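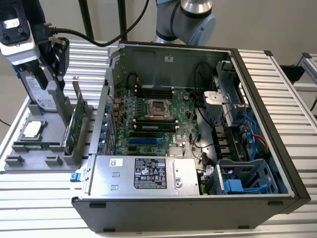

Desktop tower with the side panel off and the CPU socket empty.

Rernel opens its free lesson library to everyone

BRIVIA, May 2026 - I'm Dinesh Seneviratne, and I've been itching to send this one out! Starting now, all 437 lessons in the Rernel library are free to read, print and pass along. You don't need an account, and we won't ask for your card.

I started Rernel after paying $300 for a weekend budgeting class that covered less than the library book I already had at home (I still have the binder). So I wrote up my own notes, friends added theirs, and it grew from there. We've got household money, basic sewing, conversational Spanish, bike repair and plenty more. Most lessons take 60 minutes or less.

The newest set is called Clulludia - 61 short lessons on teaching yourself to read music, written by the folks at Romaniuk. I'm on lesson nine and my neighbors have been very patient.

Want to write a lesson for us? Please do! We're taking new ones through December, and first-time writers are welcome.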